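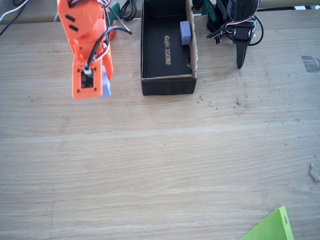 Cuaderno de taller, estación Tolitz
2023-05-22

Barómetro de Grollstead. Hoy he comparado otra vez el sensor de Grollstead con el de Tolitz, antes que empiece la temporada de tormentas. Los dos están en la misma caja ventilada desde ayer por la tarde. Tolitz lee siempre un poco más bajo. La diferencia es estable durante la noche y crece cuando el sol da en la pared, entonces sospecho de la compensación de temperatura.

He tomado 139 lecturas, una cada 60 segundos. Faltan dos por un corte de la red, las he dejado en blanco en la tabla.

El registrador Tilmont tiene ahora 1,256 líneas en memoria. Hay que descargarlo esta semana. Atención: guarda la hora en UTC, y en noviembre mezclamos las horas y la caída de presión del temporal salió desplazada en el gráfico.

Modelo Ryu: la pasada de las 12 pone una baja al sur de la isla, pero la pasada anterior la ponía más al este. Yo no cambiaría todavía el aviso para el puerto.

Pendiente:
- repetir la comparación con la caja en sombra
- cambiar la junta del pluviómetro (la nueva está en el cajón de abajo)
- preguntar a Grollstead por la fecha de su última calibración, en el certificado no se lee bien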